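White edge strip keeps springing out of its curve

Posted 17 Jan 2024 in Home & Repair > Trim and edging

Tarport

I am replacing the edging on a round side table, 45 cm across. The groove in the rim is 2 mm wide and takes a flexible plastic band with a barb on the back. The new band came as a tight coil. Once cut to length it holds on one side of the table and lifts on the other, always within 6 cm of the joint. I have tried tape overnight and a rubber mallet. Is there a way to set the curve before fitting, or is the band too stiff for this radius?

Ullach

Just glue it. Superglue works on everything.

Kemppainen

I would not use superglue. It sets before the band is seated, and many flexible plastics release from it later.

The lifting comes from coil memory. The band was wound tighter than your rim, so the free ends pull inward and the barb loses its grip near the joint. Procedure:

Uncoil the band and lay it on a flat surface at room temperature for 18 hours. Weight the ends.

Soften it in hot tap water. Do not use a heat gun; glossy white plastic yellows and goes dull very quickly.

Start opposite the joint and work toward it from both sides, pressing with the thumb. A mallet tends to bounce the barb back out.

Leave the band slightly long. Trim only when both ends are seated, then cut square with a sharp blade. If you cut first, it will come up short after it cools.

Check the groove for old adhesive. A hardened lump at the joint will produce the same symptom, and no amount of heat will fix that.

A band relaxed this way should lie in one even arc with no flat spots. If it kinks anywhere, discard that section.

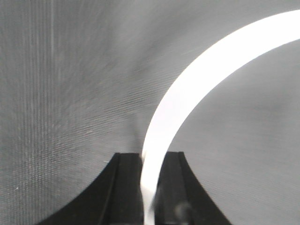 Bilis

Does the hot water step apply to rubber edging as well? Mine has the same barb but a softer face, and it lifts at the joint too.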